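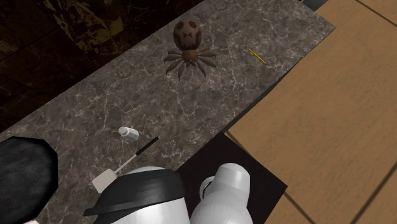

Practising on a pretend kitchen

Etenesh Sisay has spent most of May with a simulated worktop, and she talks about it as fondly as other people talk about their gardens. "It's all rendered, the marble and the spatula and everything, so we can shuffle it about and start again," she says, pouring me more tea.

Her method, which the team calls Firnach, learns from 122 demonstrations and is then given things it has never met. The toy spider is her favourite (all those legs!).

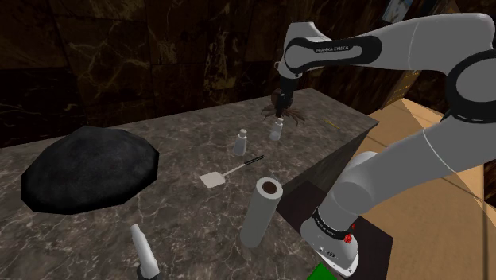 "With a bottle you can be a bit lazy about where the fingers close," she goes on, "but legs sticking out everywhere make it think." Over 400 trials the new method dropped 7 objects, and she would dearly like to know why 2 of those were the same sponge.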